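Kitchens on our landing: the third-floor flat

Anju Mittal is collecting photos of small kitchens in Parstead for the residents' page, and this is the fourth set. The flat belongs to Eugénie Lefèvre, who has lived at number 68 for six years. The worktop is L-shaped, with gas at one end and the sink at the other under the window. She cooks most evenings and keeps what she uses within reach of the hob.

The wall stickers came with the flat. Eugénie meant to peel them off the first winter and has since grown fond of them. 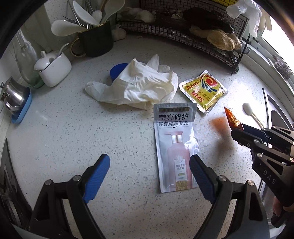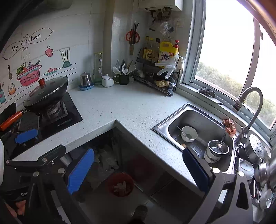
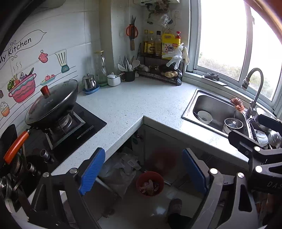
First picture: packets and white disposable gloves on the speckled worktop. Second and third: the hob corner, with the wok under its glass lid and the "My Kitchen" stickers on the tiles.

The wire rack was bought from Karpenko in December and replaced a wooden shelf that took up too much of the corner.

Next set: Madalena Garcia's kitchen at number 19. If you would like yours included, leave a note for Anju.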